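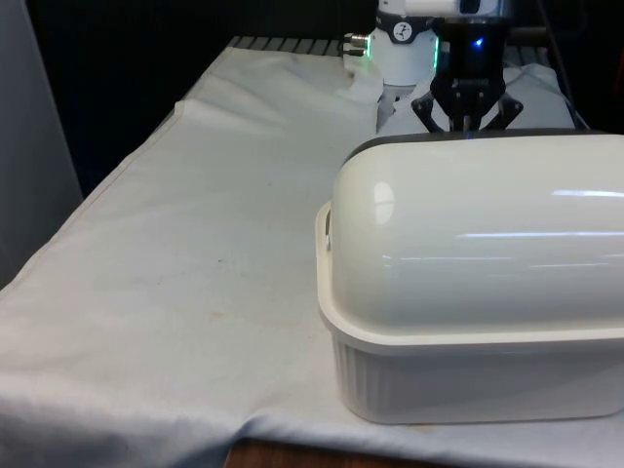
Search the boards Go Advanced

Are domed bread bins a waste of bench space?

Posted by Gifty Sowah

My aunt has passed on her bread bin, a big white plastic one with a domed lid and a ribbed base. She swears a loaf keeps for a week in it. I have my doubts. To me it's a plastic tub with a fancy roof, and I've already got a perfectly good cupboard.

It takes up a huge share of the table. I've put a white cloth under it for now and I can't say the cloth improves matters, seeing how it creases and shows every mark. 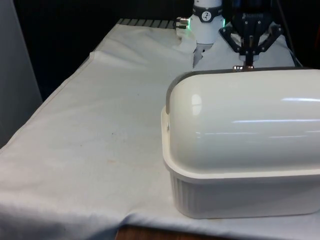
Does a bin like this do anything a knotted bag doesn't? I buy a sourdough from the Fellton markets and a sliced white for the kids. We're fairly humid from December to March, if that matters.

Comfort Mensah

It matters a lot. I ran the same loaf two ways last summer, half in a bin and half in a paper bag in the pantry. The bin half stayed softer and also went mouldy first, 2 days ahead of the other. Plastic holds the moisture in. Good for a dry winter, no good for a sticky one.

If you want to keep it:

1. Let the loaf go completely cold before it goes in. I'd wait till the next morning with anything from a market stall.
2. Wash the base and lid in warm water with a splash of vinegar, then dry them properly. Go over the ribbing with an old toothbrush, crumbs love it.

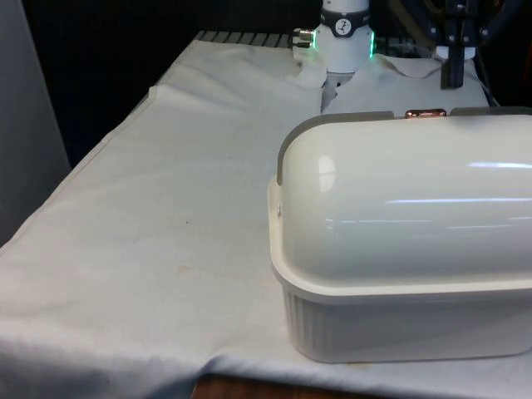 3. Prop the lid a little on humid days.
4. Freeze half the sliced white. Anyone who tells you a bin beats a freezer is selling bins.

As for the cloth, give it a soak and a good iron, or swap it for a coloured one. White under food storage is asking for trouble. I'd also question the "keeps for a week" business. Which week, and what bread?

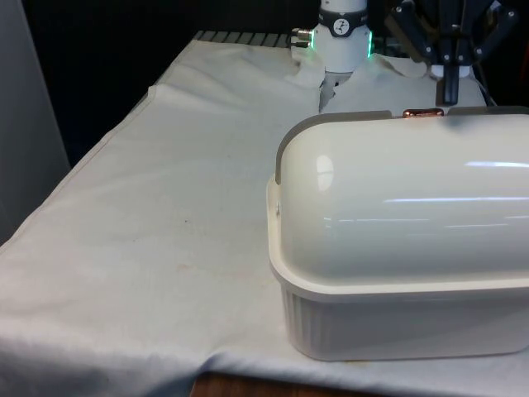 My own went to the op shop in the end and I haven't missed it. I'd give yours a month before you decide, though.

Aníbal Zapata

had one for years never had a problem. you lot overthink bread

Comments

Teodora Obradović: Paid $75 for a Sevmont one and it did no better than an ice cream tub. Not convinced by any of them.

Vilja Honkanen: Did you weigh the two halves, Comfort? Crust end dries differently to the middle.

Comfort Mensah: No, I ate them.

Related threads
Getting tea stains out of a white tablecloth
Bread going stale overnight in a Bawa crock
Yellowed plastic, can it be saved? (21 replies)
Best way to freeze crumpets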